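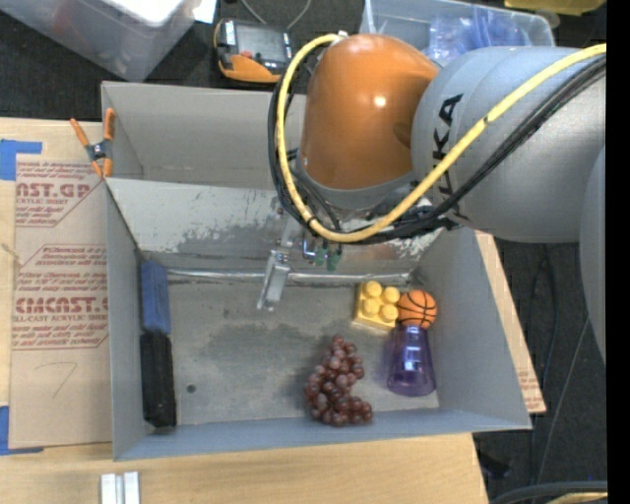
Reference > Graphic design > Identity > Clear space

Updated September | By the Dresby Design Reference desk

Clear space (logo design)

Clear space, also called the exclusion zone or isolation area, is the empty margin kept around a logo when it is printed or shown on a screen. Other text, pictures, borders and page edges are kept out of it. The size of the margin is normally set by the owner of the logo and published in a brand manual along with rules on colour, minimum size and typeface.

Measurement

Clear space is usually given as a proportion of the logo, so that the margin grows and shrinks with the mark. The unit is often labelled x and taken from some part of the design, such as the height of a capital letter or the width of a symbol. A manual may ask for one x on every side, or for a larger amount above and below than at the left and right.

The Aerts manual, for instance, takes x from the crossbar of the letter A and asks for 3x on all sides. At the smallest permitted printed width of 21 mm this leaves a narrow strip, and the manual allows no further reduction. Where a logo has an irregular outline, the margin is measured from a rectangle drawn around its outermost points. Some owners include a trademark sign in this rectangle and others leave it out, which can shift the logo slightly when two versions are placed side by side.

Fixed margins in millimetres or pixels are less common. They are found mostly on forms, labels and small icons, where the logo is always the same size.

Sharing space with other logos

When two organizations appear together, the clear space of each is respected and the wider of the two generally applies to both. A thin vertical line is sometimes placed between them. In the joint mark used by Asora and Griltis the line sits halfway between the two names and is as tall as the shorter one. Sponsor panels carrying many logos often work to a reduced margin agreed in advance.

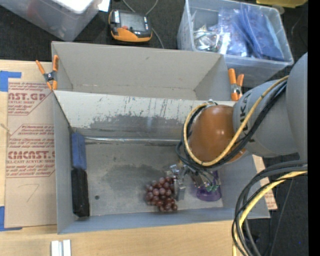
A grey robot arm with dark lettering, above an open cardboard box

Backgrounds

A flat background of a single colour inside the margin is permitted by most manuals. Rules on photographs differ. Some allow any photograph as long as the area behind the logo is even in tone, while others require a solid panel that covers the logo and its full clear space. Patterns are usually treated in the same way as photographs.

Survey of manuals

A Dresby survey looked at 138 brand manuals and found a clear space rule in each of them. In 77 the unit was taken from a letter in the name. The rest used part of the symbol, a percentage of the total width or a fixed measurement. The survey did not check whether the rules were followed in published work.

Exceptions

Social media icons, app tiles and embroidered badges are commonly exempt, as the shape of the tile or badge sets its own margin. Vehicle and building signs may also be handled case by case.

See also: Brand manual; Lock-up; Minimum size; White space

Get new and revised entries by email once a month. Enter your address to subscribe. You can unsubscribe at any time.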